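About us

Hi, I'm Drita Todorova, and Plultier is what happened when I let a hobby eat the spare half of a shared workshop in Lemville. I build hand-held grippers and small robot arms with my friend Siebe Geerts, who is much better at metal than I am (I do the wiring, the code and most of the talking). We're two people, one very tired 3D printer and a bench we rent from the Ionescu workshop, and we're having a great time.

How it started

I used to fix sewing machines in Plosow. One March I took a broken one home, pulled the motor out and tried to make it open and close a pair of kitchen tongs. It was loud and it threw a spoon across the room! But I was hooked, and the next week I dragged Siebe over to look at it. He laughed for a good while and then asked if he could redo the hinges.

We've made 117 finger parts since then, and plenty of them are in a bucket under the bench. The shape we like best has two fingers that stay parallel as they close, with a soft textured pad at the tip. You hold the whole thing in your hand, so you get a feel for how a grip should go before any motor gets involved. A lot of our trying-out happens at home on an ordinary table, in among the books and the flowers, and cloth is still my favorite thing to practice on – it folds up on you in ways a wooden block never will.

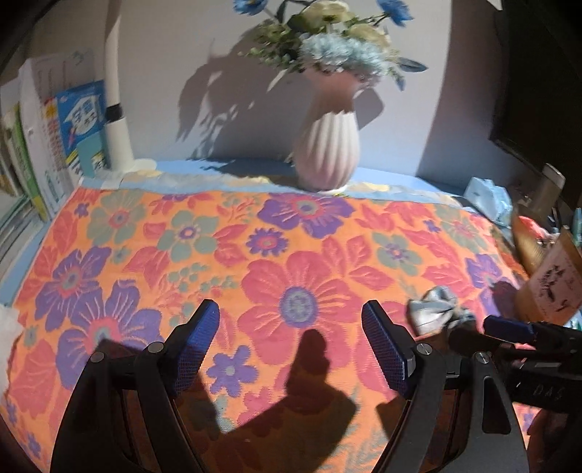 What we do all day

Mostly small changes. Siebe moves a pivot by a hair, I print new pads, and then we go back to picking stuff up. Keys, socks, tea bags, whatever's lying around. The pads have eaten more of our evenings than everything else put together. Too smooth and things slide out, too stiff and they dent whatever you're holding. Packs of tissues are a great test for that, all soft in the middle with slippery wrapping, and I buy far too many of them now.
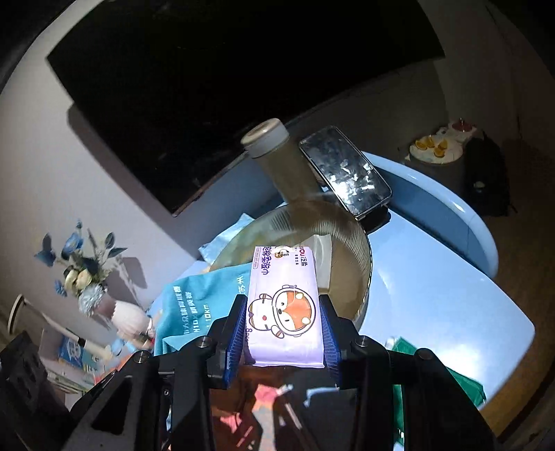 We also run open bench nights where you can come and build a simple gripper of your own. It costs $30 with parts, and you take it home with you. No experience needed, and kids are welcome with a grown-up. If you've already got a project going, bring that instead – Siebe loves a stuck hinge.

We're saving up for a proper mill, roughly $4000 secondhand, so part of every bench night goes toward that.

Want to come by? Ring the Ionescu bell at the side door and ask for either of us.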